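会社案内

ホーム > 会社案内 > 事業内容と作業基準

Imholm合同会社について

Imholmは、卓上作業用品の選定、配置設計および貸出を行う会社です。取扱品目は作業マット、皿・浅型トレー、蓋、小型ブロック、仕切り、収納箱です。主な納入先は、手芸教室、模型教室、学習塾、小規模の検品室です。作業台本体の製造は行っていません。既存の天板に合わせて、マットと小物の組み合わせを決め、配置図とともに納品することを業務の中心としています。

当社は、教室備品の卸売を行っていたMapplebeckの卓上用品部門を前身としています。部門の独立にあたり、在庫管理と寸法台帳を引き継ぎました。旧部門の品番は現在も使用できます。品番の先頭がMで始まる品目は旧台帳、Hで始まる品目は現行台帳に記載されています。両台帳の換算表は、見積書に添付します。

事業内容

1. 配置設計
お客様の天板の寸法、材質、木目の方向、照明の位置を確認し、マットの敷設位置と小物の定位置を決定します。配置図は原寸の一枚図と縮小図の2種で納品します。原寸図は天板に直接重ねて確認するためのもので、確認後は丸めて保管してください。折り目が付いた図は位置合わせに使用できません。

2. 用品の貸出
短期の講習、展示、検品作業に用品一式を貸し出します。貸出品は、返却後に清拭、外観検査、寸法確認を行い、台帳に記録したうえで次の貸出に回します。外観上の擦れは、平面度と滑り抵抗に影響しない限り交換の対象としません。縁の浮き、反り、裂けは交換の対象です。

3. 配置管理システム
Hurnumeoは、当社が社内で運用している配置記録の名称です。天板ごとに番号を付け、マットの基準辺、皿の中心位置、小片の置き位置を登録します。お客様からの再注文時には、天板番号のみで同一の配置を再現できます。登録内容の閲覧を希望される場合は、契約書の控えに記載の窓口番号を添えてお申し込みください。

卓上の基準

当社の配置設計では、天板、マット、受け、小片の四層で卓上を扱います。天板は最下層で、加工を加えません。マットは作業範囲を定める層です。受けは皿、蓋、トレーなど縁のある用品を指し、小片を一時的に置くために用います。小片は作業の対象となる部材です。

マットの標準色は濃灰色です。白色および淡色の小片との明度差を確保できること、天板の木目が作業範囲に入らないことが採用の理由です。光沢のある表面は照明の反射を生じるため、標準品には艶消しの面を指定しています。黒色の小片を主に扱う場合は、淡灰色または生成りのマットを別途選定します。

受けの標準形は円形です。円形の受けは向きの管理が不要で、中心位置のみを登録すれば足ります。縁は低いものを選びます。縁が高い受けは、斜め方向から見たときに小片の下部を隠します。色は、マットと小片のいずれとも区別できる有彩色とし、緑を第一候補としています。

受けはマットの中央に置かず、奥側の一方に寄せます。残りの面は作業のために空けておきます。複数の受けを使用する場合も、手前側に連続した空き面を確保することを優先します。白い小片を緑の受けに一つだけ載せた状態を、当社では最小構成と呼んでいます。
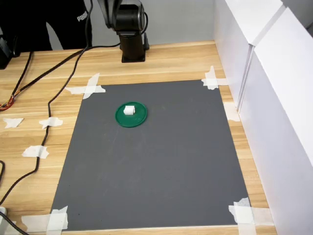

点検と清掃

作業の終了時には、小片、受け、マットの順に片付けます。小片を受けに載せたまま収納することは避けてください。収納箱の中で小片が移動し、受けの面に傷を付けることがあります。

マットの表面は、乾いた布で一方向に拭きます。汚れが残る場合は、水で湿らせて固く絞った布を用い、その後に乾拭きを行います。溶剤、研磨剤、メラミンスポンジは使用しないでください。艶消し面が部分的に変化し、元に戻りません。茶色系の薄い汚れや微細な点状の付着物は、位置を点検票に記入し、次回点検時の大きさと比較します。変化がなければ継続使用とします。

木製天板の清掃は、木目に沿って行います。マットの下に水分が残った状態で敷き直すと、天板に変色が生じます。マットを外した後は天板の乾燥を確認し、基準辺を合わせて敷設してください。基準辺は、作業者から見て手前側の辺です。

品目と規格

貸出用マットは品番1823を標準とします。形状は正方形です。長方形の天板に敷く場合は、左右の余白を均等にする方法と、利き手側の余白を広く取る方法があり、注文時に指定できます。指定がない場合は均等配置とします。

小片を多数扱う講習では、1回の貸出につき200個までを上限とします。これを超える場合は分割して出荷し、収納箱ごとに内容票を付けます。内容票には品番、色、数量、検査者名を記載します。返却時の数量確認は当社で行いますので、お客様側での再計数は不要です。ただし、欠けまたは割れを確認した小片は、正常品と混ぜず、付属の小袋に分けて返却してください。

受けと蓋は、現行台帳では同一の区分に含まれます。蓋を受けとして使用する配置では、縁のある面を上に向けてください。裏返しての使用は、小片が滑り落ちるため認めていません。

体制

代表・配置設計　Miklós Kovács
寸法台帳・品番管理　Jolán Erdős
貸出・返却検査　Huệ Hoàng
教室向け用品選定　Maham Mirani
物流・収納箱　Pascual Garrido

配置設計の初回相談は設計担当が受け付けます。貸出中の破損、数量の相違、返送方法に関する連絡は、貸出・返却検査の担当へお願いします。担当者の不在時は、受付番号を発行したうえで、翌営業日に回答します。

拠点

本社および設計室はPanalton棟の2階にあります。検品と収納箱の保管は、同じ棟の一階で行っています。一階の搬入口は荷物専用です。来社の際は正面入口をご利用ください。

設計室では、天板の見本とマットの組み合わせを確認できます。見学は予約制です。お手持ちの小片を持参される場合は、事前に材質と最大寸法をお知らせください。粉の出る材料、粘着性のある材料、磁性を持つ材料は、専用の台で確認します。

お取引について

見積りには、天板の縦横寸法、厚さ、材質、使用人数、扱う小片の種類が必要です。天板の縁に面取りがある場合は、面取りを除いた平面部分の寸法を記入してください。写真のみによる見積りは行っていません。

配置図の修正は、納品後も受け付けます。受けの位置変更のみであれば図面の差し替えで対応し、マットの寸法変更を伴う場合は新規設計として扱います。毎年11月は台帳の棚卸しを行うため、新規設計の受付を停止します。貸出中の用品に関する連絡は、この期間も通常どおり受け付けます。

本ページの記載内容：2024年1月18日現在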